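O mordomo ainda não sabe fazer torradas

Há pelo menos duas décadas que me prometem um robô que arrume a cozinha. Comprei entretanto um aspirador redondo que vive encalhado debaixo do sofá e uma máquina de café que me manda limpá-la. Quem trabalha para quem, nesta casa, é matéria discutível.

Foi com este estado de espírito que aceitei o convite da Foler para passar uma tarde de setembro nas suas instalações em Stistton. A empresa quer ensinar máquinas a lidar com panelas, pratos e eletrodomésticos, e tem um projeto, o Bucur, dedicado às tarefas que qualquer adolescente domina e nenhum adolescente faz. A lista vai em 453 entradas. Inclui "pegar numa panela pela pega", "baixar a alavanca da torradeira" e uma que li duas vezes, "não entornar".

O método é menos futurista do que eu esperava. Em vez de programar cada gesto, alguém pega numa pinça de dois dedos, do género que um dia irá na ponta de um braço mecânico, e faz a tarefa com ela. Uma câmara montada na pinça regista tudo. Repete-se até à exaustão, muda-se a posição das coisas, repete-se outra vez. O robô, quando chegar a vez dele, terá visto mais loiça do que a minha avó.
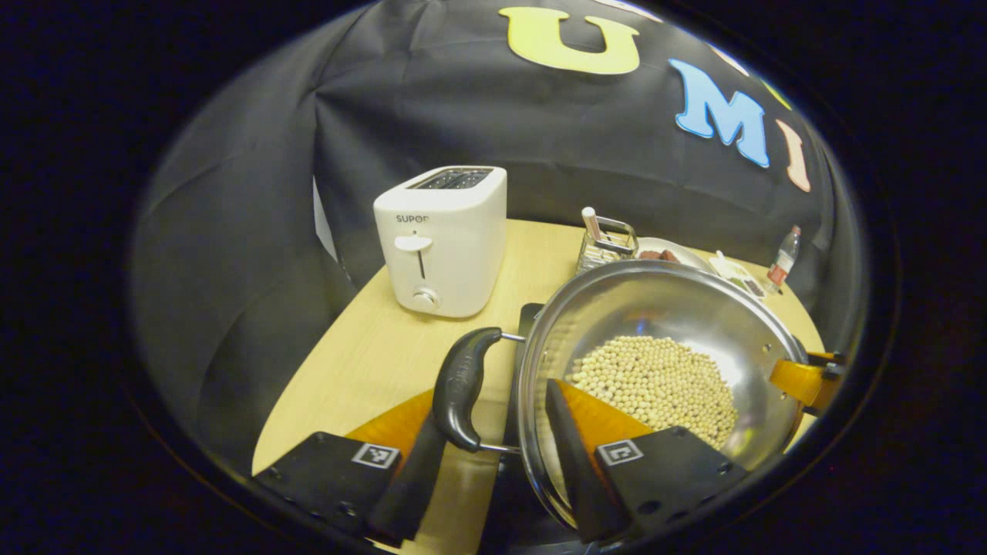

Uma panela com grãos lá dentro parece coisa simples até se tentar explicá-la a um computador. O metal polido é um espelho, e um espelho mente: devolve luzes, cores e uma segunda versão do próprio conteúdo. A pega está de um lado e o peso está onde lhe apetece. Se a inclinamos, os grãos correm todos para o mesmo canto, como passageiros de ferry quando alguém grita que há golfinhos.

Pedi para experimentar e deram-me oito minutos. Entreguei-me à tarefa com a confiança de quem cozinha há trinta anos e descobri que, reduzido a dois dedos de borracha, sou um perigo público. Na primeira tentativa apertei de menos. Na segunda apertei de mais e a panela rodou devagarinho sobre si mesma, com um ar de desdém. O técnico ao meu lado tomou notas, espero que sobre outra coisa.

Depois vi o robô. Pegou na panela, levantou-a, pensou no assunto durante um tempo que dava para pôr a mesa e pousou-a dois palmos ao lado. Ninguém aplaudiu, mas houve quem suspirasse de alívio. Com a torradeira correu pior: o braço desceu com enorme dignidade e carregou no tampo da mesa.

Na Clondmont, a concorrente mais próxima, preferem o chão de fábrica, onde as caixas são todas iguais e não há crianças a mudar as coisas de sítio. Percebe-se a escolha. Uma linha de montagem foi desenhada para ser previsível; a minha cozinha foi desenhada por sucessivos inquilinos zangados uns com os outros.

Perguntei na Foler quando poderia encomendar um para casa. Responderam-me com uma pergunta sobre a largura da minha bancada e ofereceram-me um café, tirado à mão. Cheguei a casa já passava das oito, com a loiça do almoço à minha espera, e lavei-a enquanto o aspirador apitava debaixo do sofá.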